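Bench lighting, second entry. Saturday

Carrying on from the August notes. The lights over the assembly side were swapped from the old tubes to Trernus panels, and the complaint since then has been that the benches are bright enough by the meter and still tiring to work at. Joris Desmet asked for a proper set of readings before anyone orders more panels. Went in at the weekend to have the blinds down and the corridor lights off.

Kit

Lorneo handheld lux meter, cosine head, zeroed with the cap on before each run. Photodiode and load resistor on a short coax, into the old scope. Steel rule, plumb line, masking tape. Dimmer control left on the wall plate, not the remote, as the remote does not report its setting.

Meter left on for a quarter of an hour before use. It drifts down slightly from cold. I did not note the size of the drift last time and have not corrected the August readings for it, so treat those as comparative only.

Horizontal readings

Grid of 14 points per bench, marked in tape, head flat on the surface and me standing back at arm's length plus the cable. With the dimmer at full, the middle of the long bench reads just over 1,000 lux. Ends are lower, as expected from the spacing. The corner by the door is worst and would be worse still with the door shut, because the panel there is hung off-centre to clear the duct.

Nothing wrong with the level. The target on the sheet is met at every point except the door corner, and that corner is only used for packing.

Repeated with the dimmer at the mark people usually leave it at. Everything scales down by the same factor to within the repeatability of the meter, so the drivers are tracking each other. One panel (second from the window) lags for a second or two when the setting is changed and then catches up. Logged, not chased.

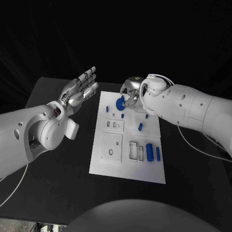

Illuminance is the wrong quantity for the complaint anyway. The meter measures what arrives at the surface and takes no account of what comes back off it, so two benches with identical readings can look nothing alike to the person using them. The dark grey tabletop with the black curtain behind it is a good case: hardly anything comes back from either, and a white board laid on the grey stands out sharply against it, with the blue parts on it somewhere in between. Anyone looking from board to background and back all day is readapting each time. Turning the panels up raises all of it together and leaves the ratio where it was. I would sooner look at surface reflectance before touching the fittings.

Reflectance, rough method

No luminance meter here. Ouazzani can hire us one but the lead time is poor and it comes with a deposit. For now, used the Lorneo head inverted: first facing up on the surface, then facing down at a fixed height on the retort stand, ratio of the two. This overstates dark surfaces because the head picks up light from the sides, and it shades its own target if held too low. Settled on a height of one rule-width above the head's own diameter and kept to it.

Results ranked, no values entered until I have checked against a known grey card:

Brightest — melamine offcut, copier paper.
Next — bare birch ply, then the beige lino on the old bench.
Well below — green cutting mat.
Lowest — black rubber matting.

The gap between the first two groups is small. The gap between the lino and the cutting mat is larger than I expected. Black rubber was hard to read at all and the last digit wandered.

Suggestion for the assembly side is a mid-grey or buff mat, matt finish, large enough that the work never sits half on and half off. Joris has a roll end of something suitable in the racking. To try before buying.

Glare

Separate from the above and probably the other half of the complaint. The Trernus panels have an opal diffuser and no louvre. Seated at the long bench the row in front is inside the field of view at normal head height. Standing, it is less of a problem. The people who complained are the ones who sit.

Polished items give a direct image of the panel. Put a small steel try square on the bench and moved my head until the reflection cleared: there is no comfortable seated position at the middle of the bench where it does. Moving the bench towards the window by half its depth would clear most of it. That needs the trunking moved too, so not a quick job.

Tried a strip of card taped below the panel edge as a crude baffle. It helps on the near row and does nothing on the far row. Card removed afterwards. If anyone finds tape residue on the diffuser, that is mine, and it comes off with isopropanol on a soft cloth. Do not use acetone on the diffusers.

Flicker

Photodiode under each panel in turn, scope on AC coupling first and then DC to get the mean. At full output the waveform is flat apart from a small ripple at 100 Hz, which is rectified mains and of no concern at that depth. At the usual dimmer setting the ripple is the same in absolute terms, so larger as a fraction of the mean. Still low.

The exception is the lagging panel. Below half output it shows a much deeper modulation at the same frequency, and the depth changes if the driver case is tapped. That suggests a capacitor or a joint. The driver is a Drivus, older stock than the rest by the look of the label, which has a different layout. The maker's sheet for the others does not cover it.

Swapped the driver leads between that panel and its neighbour. Fault moved with the driver. The LED board is therefore fine. Leads put back as found and the driver marked with red tape.

Hours run, from the timer log, are just past 2,000, well short of where I would expect an electrolytic to give up unless it has been running hot. The void above that panel is packed with old insulation. Pulled some of it clear of the driver. Case temperature to be checked with the contact probe next time; the battery in the probe was flat.

Panel left switched off at the isolator for now. The two neighbours cover the gap well enough for packing and general work.

Second look at the mat question

Laid the roll end over part of the long bench and worked on it for an hour, cutting gaskets. Subjectively easier. That proves very little, one person on one job, and I knew which surface was which. Would be better to put it down without saying anything and see whether the comments change.

The edge of the mat lifts. Double-sided tape holds it but will be a nuisance to remove from the lino. Weights at the corners are in the way. Leaving it under something heavy until next week may flatten it. 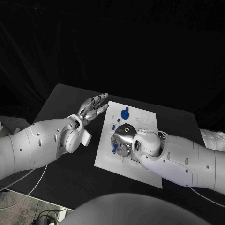 To do

Grey card from the print room, then redo the reflectance ratios and enter numbers.
Replacement Drivus driver, matching the newer label layout. Ask Ouazzani whether they hold them or order in.
Contact probe battery.
Case temperature on all the drivers, panels on for at least a morning.
Ask the seated people which row bothers them. Ask separately, so they do not agree with each other.
Joris to say whether the trunking can move at the same time as the other electrical work.
August sheet needs the dimmer setting adding in the header. It was at full, according to my rough notes, but the sheet itself does not say.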